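How to keep a stacking electric cooker clean and ready on the counter

When I moved to Astdale in February, the kitchen had one short counter and almost no cupboard. I cook nearly everything in a small electric cooker with tiers, so I had to learn how to store it well. Here is my way.

What you need: a soft sponge, dish soap, two dry towels, a little white vinegar.

Step 1. Pull out the plug and wait 30 minutes. Do not wash any part while it is still warm.

Step 2. Take off the upper tiers one by one. Hold each by its handle and support it from below with the other hand.

Step 3. Wash the tiers in warm water with soap. For steel, a sponge is enough. Please do not use steel wool, it leaves scratches and you will see them every day. If there are white marks from hard water, put in two spoons of vinegar, wait 16 minutes and rinse.

Step 4. The base never goes in water! Wipe it with a towel that is only slightly damp, then with a dry one. Clean also the edge where the next tier sits, because old starch collects there and makes a smell.

Step 5. Let everything dry separately. I leave mine overnight on a towel. If you stack the tiers wet, the water stays between them.

Step 6. Put the base near the wall first, then the other tiers in the same order as always. Turn the handles to the same side, one over the other. It takes less place and your sleeve does not catch on them.
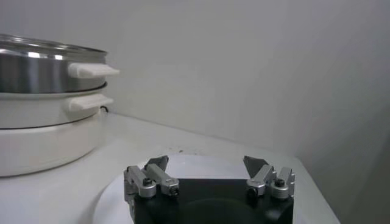
Step 7. Lay the cord behind the base, in a loose loop. Do not wrap it tight and do not let it hang over the front of the counter.

Before you cook again, pull the whole stack forward, away from the wall and from any shelf above. Steam is bad for paint. I learned this in my old flat in Drestmont, where I had to repaint a corner.

If the base has become brown on the heating plate, check your manual first. Some plates have a coating and vinegar is not allowed on them.

Written by Zane Dzene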